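Uniyal Publishes Results of Hand-Held Gripper Pad Comparison

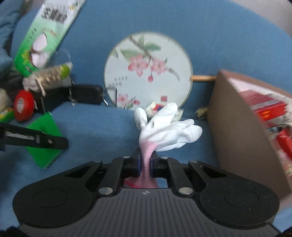
Uniyal Gripper Evaluation Group, Amville

AMVILLE, May 31, 2022 – Uniyal has released the results of a comparison of two pad sets for hand-held grippers, the Drotis and the Sivix. The test set held 172 household and workshop items, including knitted gloves, boxed goods and items in soft wrapping. Operators made 1658 grasps in total, using the same hand-held tool and camera for both sets.

A grasp was scored as good if the item was lifted clear of the surface and held until release. Knitted items were picked up by the cuff where one was present. The pad sets scored the same on rigid boxes. On knitted and crumpled items the Sivix set lost its hold 16 times and the Drotis set 275 times. Most of the Drotis losses came during rotation of the tool after lift.

Pad wear was not measured. Closing force was set by hand and was not logged, which limits comparison with motor-driven grippers.

Uniyal will use the Sivix set for its next round of work, which starts in September and adds a second camera position. The full results table and item list are available from the Amville office on request.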